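Notebook > Mikwood fixtures > Parts bin

September, 14:10. Relined the walls this morning with Nives. Left the floor as bare metal for now – Chukwuemeka wants wear data before we commit to a mat. Checked level on the boards with the 200 mm bar, shimmed one corner, rechecked after 5 minutes, no change.
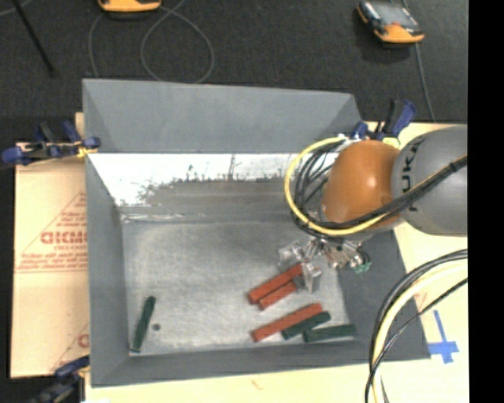

Floor finish is the open question. Scuffing is light so far and spread over the mottled area, no deep scores. Reds and dark greens are both in the bin, and both colors stand out well enough against the gray. The bright strip just below the back wall bothers me more – glare there is worse than on the floor. Try matte tape, 2 strips, and ask Asabe if Skolham still stocks it.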